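Thread about bottles – how to lay them down, how to turn them, and how to stop them rolling. I work with the packing table at Droserance and in August I have bottles on my mind all day.

**1/** People think a bottle is easy to pack. It stands, you put it in a box, finished. But many of our boxes are low, so the bottles must travel lying on the side. And a bottle on its side wants to go somewhere else.

**2/** The first problem is when different bottles meet. The shoulder of one goes under the cap of the other, and then you cannot lift one without moving both. I like the caps with vertical grooves best. They give a good grip also when your hands are tired. 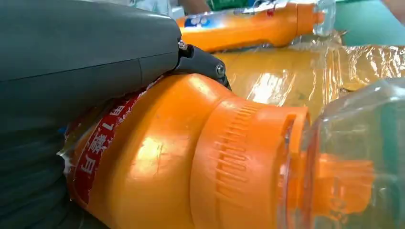
*Orange bottle, red label, ridged cap right up against the neck of a clear one.*

**3/** The second problem is direction. My rule is that all caps in one row look the same way. Left or right, I don't mind, but you decide before the first bottle and you keep it. Dulce Quintero taught me this in my first week, when I had made a beautiful row with every second bottle the wrong way.

**4/** About the surface. We use a green board, smooth and a bit shiny, and it wipes clean in a moment. But smooth is also the bad side of it. So at one edge there is yellow cardboard with tape over it, a little higher than the board, and the row can rest there.
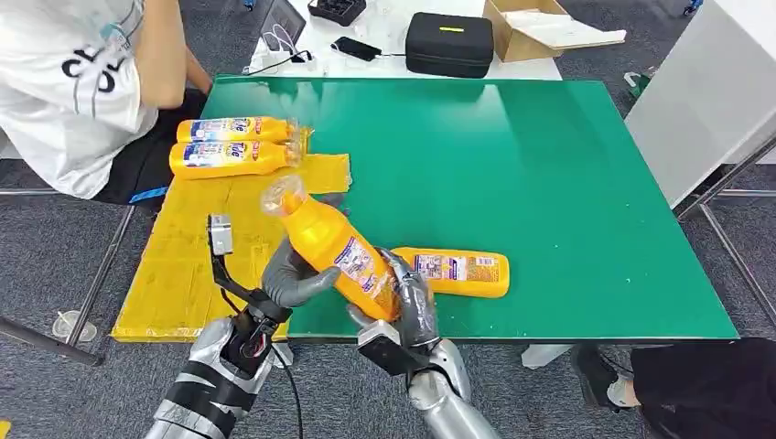 The tape on the cardboard is in many strips, one over the other, and I know it is not elegant. I wanted to change it for one clean sheet. Then I tried a clean sheet at home with shampoo bottles and they went on the kitchen floor, so the old one stays.

**5/** When I turn a bottle, I hold it near the neck and support the base. If you take it only in the middle, the label gets scratched, and customers look at labels more than you believe. We had a return from Siriwan for this reason, 276 bottles, all perfectly good inside.

**6/** Leave some space between the row and the place where you turn the next bottle. If you turn it over the row, you will touch the row. I have done it too many times to count.

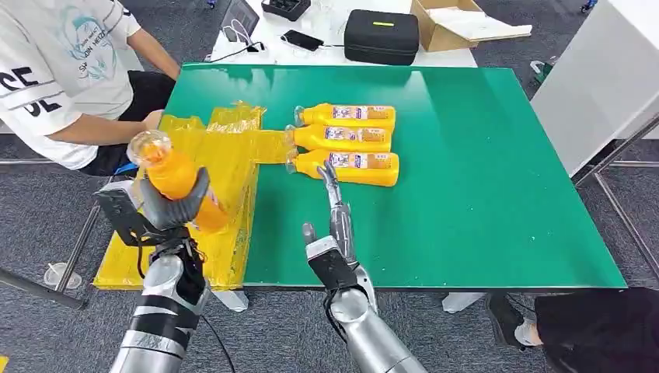
*Three in a row, all caps to the left.*

**7/** Somebody asked me if it would be faster to lay them two and two. Maybe, for small bottles. With the big detergent ones I prefer one at a time, from the back to the front. The one at the back must be straight, because the others copy it.

**8/** And please keep the box near but not on the board! I put it on the next table with the flaps already open. 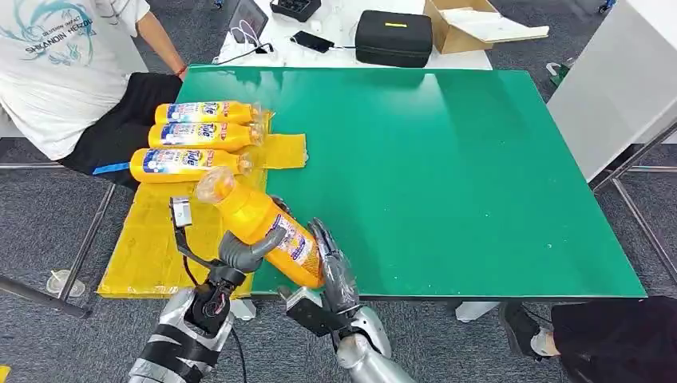

**9/** Numbers, for those who like them: the last order for Plutevent was 1,211 bottles, and it was the first time we did more than 1,000 for one customer. I dreamed of caps that night.

**10/** If you use dividers in your boxes, tell me which ones. I tried the Bindik ones and they are nice, but too tall for us, and I had to cut every one with scissors. Next time I will write about tape, I have many opinions about tape.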